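Search articles Go

Shrinkage, repeats and the seam allowance: a finisher on printed table fabrics

June 29, 2023
By the materials desk
2 comments | 6 shares

Westen finishes printed cottons and cotton-linen blends for makers of tablecloths, runners and blinds. The firm does no weaving and no printing. Cloth comes in on rolls from the print works, is fixed, washed, dried to width and inspected, and goes out again on rolls. Its technical manager has worked in finishing since leaving college and agreed to talk about what happens between the printing table and the shop, on the condition that customers were left out of it.

The first subject was shrinkage, which accounts for most of the complaints that reach the office.

"People think of it as a property of cotton," the manager said. "It is mostly a property of how the cloth was last handled. Weaving puts the warp under tension. Printing puts it under tension again. If the cloth is dried while it is being pulled, it holds that length until someone washes it at home, and then it lets go."

The remedy is to overfeed the cloth in the drying frame. The pins that hold the edges travel a little slower than the rollers supplying them, so the fabric enters slack in its length and dries in that state. The amount of overfeed is set for each batch from a test piece. A marked square is washed at 40 degrees, dried flat and measured again, and the result decides the setting.

"We quote a maximum of 2 per cent in either direction after the first wash. Most batches come in under that. When one doesn't, it goes back through. You lose the time, and you lose some width if you are not careful, so the second pass is slower."

Width and length

The two directions compete. Pulling the cloth wider on the frame shortens it, and a buyer who asks for the greatest possible usable width will receive slightly less length and a greater risk of shrinkage across the cloth. The manager keeps a record of every order in which the width was specified after the cloth had already been woven.

"Width should be agreed before the loom is set up. After that I am moving a problem from one side to the other. I can give you another centimetre and a half. You will get it back in the wash."

Weight is affected as well. A cloth sold as a medium furnishing weight may arrive from the loom within tolerance and leave the finishing line outside it, having been stretched. Westen weighs cut discs from the start, middle and end of each roll. A recent blend under the trade name Brosalska was ordered at 300 grams per square metre and averaged 299 when it left the building, a result the manager described as "ordinary, and the way it should be".

Fixing the colour

Reactive dyes bond to the cotton in the presence of alkali, heat and moisture. In a steamer the limiting factor is usually moisture. Dry steam leaves part of the dye unfixed, and the unfixed part has to be washed out before it can stain the paler areas of the design.

"The print looks darker before washing than it will ever look again. Designers see a strike-off straight from the steamer and approve that. Then the bulk order arrives and they say it is faded. It was washed. I now refuse to send out anything unwashed, even as a swatch."

The washing range has 6 compartments, the first two cold. Starting cold removes the thickener and the loose alkali without giving the loose dye a reason to move on to the ground. Hot water comes later, when there is less dye left in suspension. Running the sequence in the other order saves a few minutes and marks the ground permanently.

Pigment prints are treated differently. The colour sits on the surface in a binder, which is cured with dry heat, and there is little to wash out. The drawback is rubbing. A pigment-printed cloth that is folded in the same place for a long period will show a pale line at the fold, and the manager advises shops to roll display stock on tubes.

Asked which process was better for table use, the manager would not choose. "Reactive for anything washed weekly. Pigment for anything pale with small areas of colour, where the hand of the cloth doesn't suffer. Large dark areas in pigment feel like oilcloth."

Skew and bow

A repeat can be printed perfectly and still hang crooked. If the weft threads run at an angle across the cloth, the error is called skew; if they curve, it is bow. Both are corrected on the frame by rollers which delay one edge or the centre. The machine reads the angle of the threads. It has no knowledge of the pattern.

"That is the difficulty with geometrics. When cloth goes to the printer already skewed, the print is straight and the threads are not. If I straighten the threads, the print goes off. If I leave them, the print is straight in the shop and twists at the first wash. Someone has to be told, and it is better told before the cloth is cut."

Stripes and checks show the fault first. Scattered botanical and floral designs conceal it well, one reason they remain common on less expensive table fabrics. A leafy sprig leaning slightly one way is read as a sprig. The Safavi range, a small check on a plain ground, had an entire December delivery held back for a degree of skew that would have passed without remark on a fern or a rose.

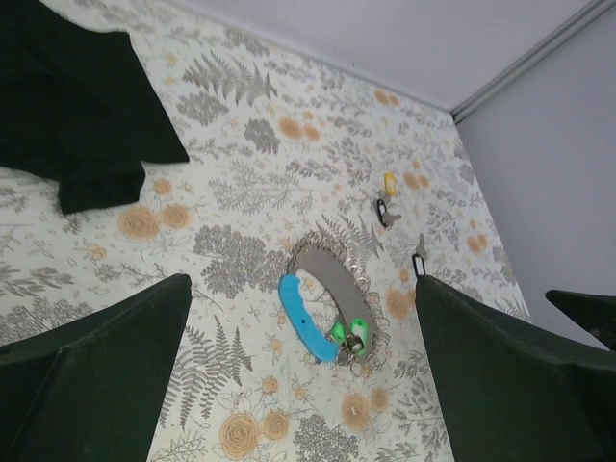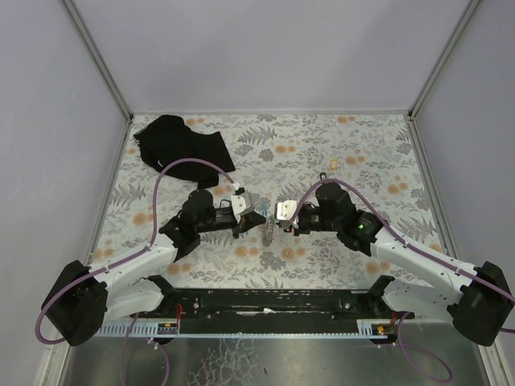
Inspection and cutting

Finished cloth is drawn over a lit, sloping table at a fixed speed. Faults are flagged at the selvedge with a coloured thread and entered against the roll number. Westen does not cut faults out. It allows extra length against each flag and leaves the cutting to the maker, who may be able to place a small fault in a hem.

The manager's advice to makers was brief. Let the roll rest overnight in the cutting room. Lay the cloth without pulling it. Follow the thread when squaring the end, and check the repeat against it before cutting the full quantity. Allow a hem deep enough to be let down once.

"A double hem costs very little cloth. If the customer washes it too hot, and some will, there is something to give back."

On stain-resistant finishes the manager was cautious. Westen applies one, sold to it as Waner, at the request of the buyer. It slows the absorption of liquids, and it has to be reactivated with a warm iron after washing. Fabric softener interferes with it.

"We print that on the care sheet. The sheet is usually thrown away with the packaging, so I have asked for it to go on the sewn label. There is a width limit on the label and the argument is still going on."

Next in this series: lining fabrics and light fastness.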